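My Afternoon at the Unitz Open Day

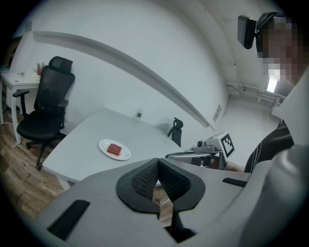 The plate table in the back room, with the red block sitting on the plate.

I've been meaning to go to one of these for ages. Unitz opens its building to the public twice a year and I always seem to find out the week after. This time my sister-in-law stuck the flyer on our fridge in big letters, so on Monday, 4th April, I took the afternoon off and drove out there with a sandwich on the passenger seat.

Parking first, since that's what people always ask me. The lot in front fills up fast. Go past the main gate, past the tire place, and there's a gravel lot on the left that was half empty when I got there. It's a short walk back and there's a sidewalk the whole way. Check-in was easy: write your name in the book, get a sticker, pick a tour color. I went with green because the green line was shorter (very scientific of me). There were 17 of us in the group, a good mix, with a few high school kids, some retired folks and a couple of guys who clearly knew more than they were letting on.

The building is an old furniture warehouse and you can still tell. The front half is offices and a little kitchen, and everything with a motor in it is farther back. The first stop was Flovico, which rents the big hall downstairs and builds conveyor systems for bakeries. They had a loop going with bread rolls on it! Real rolls, going around and around, and at one corner a flat arm nudged every roll that was facing the wrong way. I could have watched that for an hour. One of the kids asked if they eat the rolls afterward and was told no, they're from last month. You could hear it too, when one hit the side. Clonk.

After that we went upstairs to Bruditel, and that was the part I'd come for. They work on teaching robots to handle everyday things, and a lot of what goes on up there is people doing the handling, over and over, with grippers they hold in their hands. The gripper records what the person does and the robot learns from that later. I had pictured something out of a car factory. It's much more like somebody's spare office: white walls, wood-grain floor, a black mesh office chair, a white table, and a small plant with dried reddish-brown sprigs on a side table. Somebody had a water bottle at the back of the table. It felt homey, in a way.

The job set up in there was a plate with a little red block on it, kind of like a cube of jelly. The grippers are bigger than I expected, and the one nearest me had black V-shaped fingers with a mesh-like texture on the inside. The person at the table was wearing a camera-looking thing on a head strap and holding a second gripper with a white cube on top, marked with one of those blocky black-and-white patterns. Our guide explained that the pattern lets the computer work out where the gripper is and how it's tilted. I asked if it was the same idea as a QR code and got a "sort of," which I'm counting as a yes.

Then we got to try! They have a practice bench in the next room for visitors, with sponges and plastic cups and a tray of dinner rolls (I have my suspicions about where those came from). You squeeze the handle and the fingers close, and that sounds like nothing until you try to put a paper cup down without crushing it. I crushed 2. The woman after me did it perfectly on her first go and was very gracious about it. What surprised me was how fast my wrist got tired. You hold the thing out in front of you, and you have to go slow and steady, and by the end of my turn I was leaning on the bench with my other hand. Apparently that's a bad habit and they train people out of it.

I asked how many times someone has to repeat a job like the plate one before the robot catches on. The answer was pretty much "it depends": what the thing is, how squishy it is, whether it always sits in the same spot. Soft things are the hard ones, because they give when you grab them. They move the plate on purpose between tries, and they'll swap things in and out, so the robot doesn't just memorize one spot on one table. I hadn't thought of that at all.

Last stop was Nikolaidis, the repair shop at the end of the hall. They fix motors and gearboxes for everyone else in the building and they had four of them opened up on a bench with the parts laid out in order. Very satisfying to look at. No demo, but the man at the bench let us turn a gearbox by hand, and it took a ridiculous number of turns at one end to get the other end to move at all.

Coffee was free, cookies were a dollar, and the tour ran until four with time for questions. A few notes if you're thinking of going: wear closed shoes, they do check. There's an elevator but you have to ask for it at the front desk. Small kids are fine downstairs, though I think they'd get bored upstairs until the practice bench. And do the Bruditel part early if you get a choice, because the line for the grippers was out the door by the time we left.

They're doing an evening version in May, and the sign-up sheet is by the coffee. I put my name down, plus my sister-in-law's. She doesn't know yet.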